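Grilulex opened its doors to the neighbors, and I came home with sore thumbs

I'll admit I went to the Grilulex open day mostly for the coffee. The workshop is a ten-minute walk from my place, I pass it all the time, and up until January I had it filed in my head as some kind of plumbing supplier. Then a flyer turned up in my mailbox saying "Come and teach a robot to tidy up," and well, what was I supposed to do, stay home?

Doors opened at 10 in the morning and by the time I got there the hallway was already full of strollers and wet umbrellas. Ifigeneia Balaskas, one of the two people who started the company, was handing out name stickers and steering everyone toward the back, where the talks were. The first one was hers and it was short (thank you!). The idea is that picking up after a family is much harder for a machine than stacking boxes in a warehouse. Boxes come in the same few sizes. The stuff on a bedroom floor doesn't, and half of it is soft.

Their project is called Atinga, and the part of it that visitors got to play with is a gripper you hold in your own hand. You squeeze, the two fingers close, you pick a thing up and put it somewhere else. It records what you did, and those recordings are what the robot arms learn from later on. Stavros Tsoukalas ran that part of the day and he has the patience of a kindergarten teacher. I watched him explain the same squeeze to a boy in rain boots and then to the boy's grandfather in exactly the same words — the grandfather needed more tries.

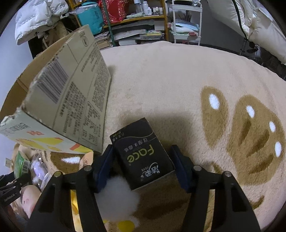 Why go to all this trouble over a pack of tissues?
Because a light carton is easy to crush and easy to drop, and a robot that's going to help out in a home has to learn how hard to squeeze something like that.

My own turn came a bit before lunch. I got 20 minutes, and I was sure I'd be great at it, having picked things up all my life. Well! You lose all the feeling in your fingertips, for a start. I kept coming in too steep and pinching at the corners, and Stavros kept telling me to slow down and come in from the side. By the end I had seven clean pickups that he was willing to keep. He said that was fine for a first go, and I've decided to believe him.

The company wants 600 recordings from each kind of room before they move on to the next one, so I can see why they're happy to have the whole neighborhood squeezing away for free. I asked Ifigeneia if they'd pay people at some point. She said they already do for the longer sessions, which run up to two hours, and that there's a sign-up sheet by the front desk. I put my name down. My thumbs may regret it.

The afternoon was quieter. Fumiko Shibata gave a talk on how the recordings get checked, with a few bloopers mixed in, and those got the biggest laughs of the day. A man next to me asked her if the robot could fold a fitted sheet. She said she can't fold one herself, so it would have to learn from somebody else, and there was a lot of nodding in the room.

I also got to see one of the arms work through a shelf-clearing routine. It's slow. I mean really slow, you could make a sandwich in the time it took to put away a book. But it set the book down so gently that the kids in the front row clapped, and then of course they wanted it to do it again, and it did.

Grilulex says there will be another open day before the summer, same address, free entry, and kids are welcome as long as they bring a grown-up. The coffee was pretty good too.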